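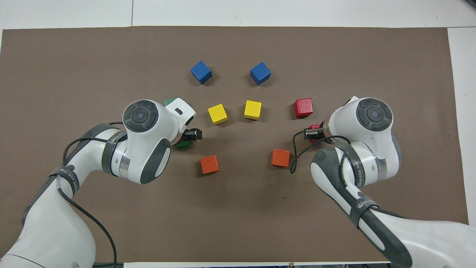
## 3.2 罫線の数と余白の話

**図3** 茶色いマットに置いた青と黄の木製キューブ。

さて、ここからは枠飾りの話です。前節では書体のことばかり書いてしまったので、今度は文字を囲む線のほうをじっくり見ていきます。私が集めた招待状と賞状の見本は全部で698点あって、そのうち多重罫(二本以上の線を重ねた枠)を使ったものが200点を超えました。正直、こんなにあるとは思っていなくて、分類表を途中で作り直すはめになりました(列が足りなかったんです!)。

いちばん扱いに困ったのは、Wendura の見本帳に載っている細罫です。外側が太く、内側に髪の毛のような線が二本入るのですが、縮小して印刷するとその二本がくっついて、ただの灰色の帯に見えてしまいます。これを「三重罫」と数えるか「二重罫」と数えるか、私はかなり迷いました。結局、見本帳の原寸で線が分かれていれば三重罫とする、と決めています。Rillberg の古い賞状用紙も同じ基準で数え直したところ、33点が二重罫から三重罫に移りました。

余白のほうは、罫の内側の端から本文の一行目までの距離を測りました。定規で測るだけなので難しい作業ではないのですが、飾り文字のひげが上に飛び出している見本だと、どこを「一行目の上端」とするのかが悩ましいところです。ひげは無視して、小さい文字の高さに合わせました。この決め方だと余白はやや広めに出ます。Mendes の婚礼用カードはひげがとにかく長いので、数字だけ見ると余白たっぷりなのに、手に取るとむしろ窮屈な感じがするんですよね。このずれは4節でもう一度取り上げます。

面白かったのは、罫の本数が増えるほど余白も広くなる、という私の予想がきれいに外れたことです。三重罫の見本には、余白が二重罫のものより狭いものがかなり混じっていました。とくに Drikia のシリーズは、枠の四隅に小花をあしらったものが86点もあって、花が内側へ張り出すぶん、本文がぐっと中央へ押し込まれています。測った余白は辺の中央での値ですから、隅の混み具合は数字に出てきません。隅の余白も別に測っておけばよかった、と今は思っています(September に予定している再測定では、そうするつもりです)。

色については、あまり深入りしていません。金や銀のインクは光の当たり方で線の太さまで違って感じられるので、今回は墨一色の見本と混ぜずに別の表にしました。地紋入りの紙も同じ扱いです。点描の地紋はうっすらしているようでいて、細罫のすぐ隣に来ると線の縁をけっこうぼかします。ルーペで見ながら、これは線なのか点の並びなのかと、一枚の前で長々と考え込んだこともありました。判断がつかなかった見本は、次節の集計から外してあります。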